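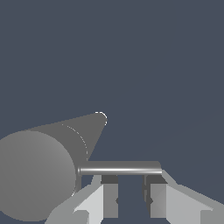
3.2 Batch preparation and adherence to the meal plan

Participants in the Brirnamen arm received a four-week dinner plan built on whole foods, together with a shopping list and instructions for cooking on Sunday-equivalent rest days, as nominated by each household. Those in the Pletar arm received the same recipes without any guidance on timing. Both arms recorded evening meals in a paper diary, which was collected at the close of the study period in November.

Of the 236 households enrolled, 2 withdrew before the first diary entry and were excluded from the analysis. The remaining households returned 1362 diary entries that met the completeness criterion set out in Section 2.4. Entries listing only a beverage, or a meal eaten while travelling, were not coded.

Planned dinners were recorded more often in the Brirnamen arm, and the difference was most apparent in the latter half of the working week. Diary comments suggest that a cooked portion already in the refrigerator was favoured over takeaway when a parent arrived home late. Soups, lentil dishes and braised vegetables were the recipes most commonly doubled. Fish was seldom prepared in advance -- several households noted a concern about flavour and smell on reheating -- and was usually replaced with eggs or tinned beans.

Leftover use followed the pattern described by Uchida in shared student housing, although the present households were larger and more likely to include school-aged children. Lunch boxes accounted for much of the second-day consumption. Zaletti's coding scheme does not distinguish a repeated meal from a repurposed one, and an additional category was therefore introduced for dishes such as roast pumpkin served later as soup.

Figure 2. Proportion of planned dinners recorded, by study arm and day of the household's cooking cycle. Entries with a missing cooking day are omitted.

Freezer capacity was not assessed at enrolment. Households that reported sharing a freezer were retained in both arms, and their entries are considered separately in Section 3.3.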